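Jostska Sink Set: README and purchase planning notes
Last edited 1st July 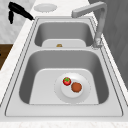
Jostska is a set of simulated kitchen episodes, all of them in and near a double-basin sink. We built it to answer one dull question before spending money: what do we need to buy so that a robot arm can clear dishes at a full-size counter? The cheap way to find out was to render the counter first. The expensive way was tried in March and will not be discussed in a README.

Contents

The release holds 1297 episodes. Of these, 620 have a plate inside a basin at the start. The rest begin with the dishes on the counter. Food is whatever the scene generator felt like serving, so expect small round things on plates and the occasional small round thing in a basin with no plate at all. The labels call them "food item" and leave it there. If your budget depends on telling a meatball from a cookie, please use another set.

What it is good for

Reach. The far basin is the reason this file exists. An arm that looks generous in a catalog gets a lot shorter once it has to go over a rim, past a faucet and down to a small object resting against the divider. Run the far basin episodes before you sign anything.

Mounting. Every episode stores the base position, so you can compare a counter mount with a floor stand before paying for either. Floor stands cost more and take up the spot where a person would like to stand.

What it is bad for

Water. There is none. The faucet is scenery, and no result from this set should be used to argue that you can skip the splash covers. Put the splash covers in the budget.

Grip on smooth plates. Contact friction is one fixed value, picked in an afternoon.

Budget lines people forget

- Spare fingertips, more than you think
- A second set of plates, then a third
- Cable covers
- Shipping for the crate the arm goes back in when it needs service
- Somebody's time to read the manual

Quotes

We asked 2 suppliers, Grastar and Runell. Grastar quoted the arm, controller and stand as one price and would not split it. Runell split everything, down to the bolts, and came out higher until we added Grastar's training fee. Ask for both layouts in writing. The comparison sheet is quotes.csv, and the empty cells are questions we are still waiting on.

Files

episodes/ one folder per episode
labels.csv start state, basin, base position
quotes.csv see above
reach_check.py prints pass or fail for a given arm length

Known issues

The reach check ignores the faucet. A pass means the arm is long enough, so check faucet clearance separately.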